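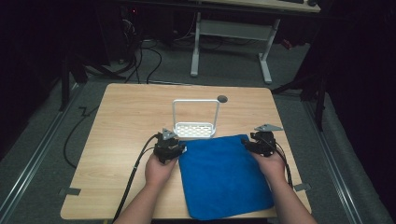 *Blue cloth on the table, white rack behind it.*

## Folding squares and keeping them folded

January 3, 2023

I own more cleaning cloths than I own places to put them. For most of last year they lived in a drawer in a state I would describe as compressed. The drawer opened if you pushed down on the contents with a spoon. This post covers the fold I settled on, the surface I use and what I think of a rack for storage.

### The cloth

A soft square cloth has very little stiffness. It holds a crease poorly and moves when the layer under it moves. Cotton tea towels are easier: press the fold with the side of your hand and it stays. With the soft ones the fold has to be held in place by its own weight or by the neighbors in the stack.

I bought a pack of Norex cloths in March. They are sold as square and came out of the wash 3 mm longer one way than the other. If you line up the corners, the extra length shows as a small bulge at the fold. If you line up the fold, the corners miss. I line up the corners. The bulge ends up inside after the second fold and stops mattering.

### The fold

I tried thirds first and gave up on them. Thirds make a narrow strip that tips over when stored on edge. Halves and then halves again give a smaller square with one thick folded edge, and that edge is the one to have facing up.

1. Lay the cloth flat, one side parallel to the near edge of the table.
2. Take both near corners and lift them just clear of the surface.
3. Carry them to the far corners and put them down together. If one side lands first, the cloth skews.
4. Smooth from the fold outward.
5. Turn it a quarter turn and repeat.

Step 3 is where most of my bad folds come from. The left corner tends to lead, and the whole top layer then swings a little to the right. Pulling it straight afterward drags the bottom layer along with it — faster to open it up and start over.

### The surface

Wood with a smooth finish works well. The cloth slides enough to be straightened and not so much that it wanders. I also tried folding on a bedspread, where the two fabrics grip each other and every correction makes a new wrinkle. A grommet hole in the tabletop is harmless if the cloth stays clear of it.

Keep whatever you are folding toward the near edge. Reaching over a rack to get at the far corners is a good way to knock the rack over.

### The rack

White metal, with a perforated tray at the base and a thin rod handle standing up over it. I like the type. The holes let air through from underneath, so a cloth that went in slightly damp has some chance of drying. The handle means the whole lot can be carried to the sink in one hand.

The drawback is that thin rod gives a stack very little to lean on. A few cloths slump. I looked at the Flatwood drawer dividers as an alternative and may still buy a set, but they are 333 mm long and my drawer is not.

### Open items

- Whether to keep the floor cloths separate. Currently yes, under the sink.
- What to do with the two that have gone stiff along one edge.
- Fabric softener: I leave it out of this load and have not tested the difference.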